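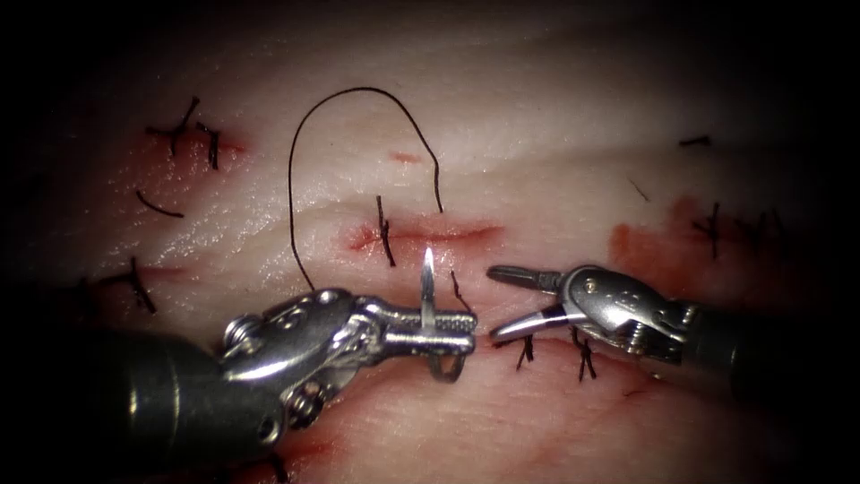 *Needle in the left jaws, right jaws open, and a small gap between the two that the planner has opinions about.*

# Lekura: frequently asked questions

Last updated May 4, 2022. Applies to the current release and, where we remembered to check, the one before it.

Lekura is the suturing stack we build at Nisbridge for two-arm research robots: needle and thread tracking, a motion planner, and the controller underneath. Most of what follows came out of the support inbox. Some of it came out of the same person asking three times, in which case the answer has been made longer.

## General

**What does Lekura do that my robot's own software doesn't?**

Your robot's software moves the tools where you tell it. Lekura works out where that ought to be: how to hold a curved needle, where to bite, when to let go with one hand and close with the other. It sends tool poses at the end of all that. Everything below the pose is the vendor's business, and the vendor would like to keep it that way.

**Can I use it on patients or animals?**

Lekura is for bench research only, and the license says so in capital letters. If you are writing to ask whether the capital letters apply to your hospital, they do.

**Do I need both arms?**

For tracking and single-throw planning, one arm is enough. Anything that passes the needle from one tool to the other needs two. We have been asked whether the second arm can be a person holding tweezers. It runs, in the sense that the program doesn't crash, but the planner assumes the other arm goes where it was told.

**What is Clumcombe, and why does the installer want it?**

Clumcombe is our simulator. The installer wants it so that the self-test has something to run against before you plug in hardware. You can skip it with `--no-sim`, and you can then find your calibration mistakes on the real robot, where they are louder.

## Perception

**Why does the tracker lose the needle when it's in plain sight?**

Usually glare. Polished steel on a moist surface gives you small bright highlights everywhere, and a needle tip is also a small bright highlight. Lower the light before you touch any thresholds. If that fails, turn on `fit_arc`, which looks for the whole curve and is harder to fool than the tip detector.

**How does it know where the needle is once the tip goes under?**

It doesn't see it – it guesses from the part still showing, the jaw pose, and the needle geometry you typed into the config. That last one is why we keep asking you to measure the needle. Reading the number off the packet is fine, as long as it's the packet the needle came in.

**The thread mask keeps picking up stitches I've already tied. Bug?**

A known limitation, and a fair one. Black thread is black thread. After each finished knot, call `freeze_region()` and the tracker will leave that patch alone. Old cut tails lying elsewhere on the surface will still be picked up now and then. They're short, so raising `min_thread_length` gets rid of most of them, along with the last bit of live thread if you get greedy.

**Does blood, or whatever we use for blood, matter?**

It matters to the wound-edge detector, which leans on color. A broad red smear next to a cut makes the cut look wider than it is, and the planner will cheerfully choose an entry point out in the smear. Wipe the surface, or mark the edges by hand in Kettunen before you plan.
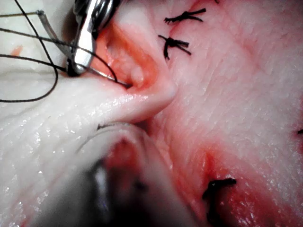 **Which log files should I attach to a bug report?**

Attach `planner.log`, `tracker.log` and the config file you were running. If the problem involves motion, add the joint recording for the same run. All four are written to the session folder, and `lekura pack` will put them in a single archive for you.

## Planning and control

**Why does the arm pause before it regrasps?**

It's waiting for the tracker and the kinematics to agree on where the needle is. The default limit is 800 milliseconds, after which it gives up and asks for help. You can shorten this. People do, and then they write to us about dropped needles.

**Where is the full list of planner parameters?**

In `params.md`. There are 194 of them. You need six: needle radius, bite depth, bite width, grasp angle, regrasp wait, and maximum tissue force. The rest exist so that two of our engineers could stop arguing, and they may be removed once that's safe to do.

**The planner says NO FEASIBLE GRASP but I can see one.**

What you can see is a grasp the gripper could reach. The planner also checks the rest of the stitch, and a needle held at the wrong angle will run the wrist into its own joint limits halfway around the curve. Run `explain --last` to find out which joint objected. Moving the arm base a little closer fixes this more often than any setting does.

**Does it model the thread?**

Up to a point. Lekura tracks the visible thread as a curve and keeps the tools from sweeping through it. There's no slack or friction model, so a loop behind a jaw is treated as something to avoid and never as something to pull tight. Knot tying is still a scripted sequence with a tension check at the end. We had it marked as "planned for March" on the roadmap, and have since taken the month off the roadmap.

**Can I stop it mid-stitch?**

Press the pedal or hit space. Both arms hold position with the jaws closed as they were. Resuming replans from the current pose, so don't be surprised if it picks a different route out. The software stop is a convenience; your robot's emergency stop is the one to keep a hand near.

## Support and odds and ends

**What's Kettunen for?**

Kettunen is the replay viewer. It lines up the video, the tracked needle and the planned path on one timeline, so you can scrub back to the moment things went wrong. It opens old recordings too, although anything from before the format change will show the left arm as the right one. We consider this historical.

**Why are there 109 open issues?**

We close them when they're fixed. Quite a few are requests for a dark theme.

**Can I send a patch?**

Please do. Run the self-test in Clumcombe first, keep it to one change per patch, and don't reformat the config loader. It looks like that for reasons of backward compatibility, and two of the files that depend on it are ours.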